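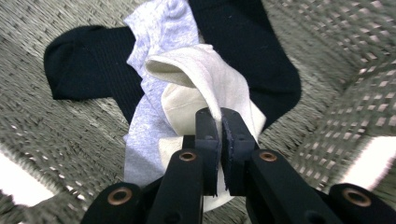 Danai Gkikas

Scoring and reading an innings: notes for the second session

Welcome back, everyone! Last time we got as far as the scorecard, so let's carry on with the chase – my favourite part of any one-day match, as you've probably gathered.

Take our practice game, Plolirden against Omau. Plolirden made 241, and Omau were 157 for 2 when Harms was bowled. That makes it 157 for 3, as the run total doesn't move when a wicket falls that way. They still need 85 to win, and do please remember the extra one, as 84 would only tie it.

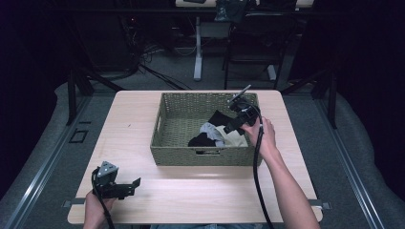
Now, the required rate. You divide the runs still needed by the overs left, so with 10 overs to go Omau want 8.5 an over. Wides and no-balls add to the total but don't use up a legal delivery, and it's very easy to lose track of them (I still do – pencil, please!).

For next time, read the Tralanik scorecard and work out the rate after each wicket.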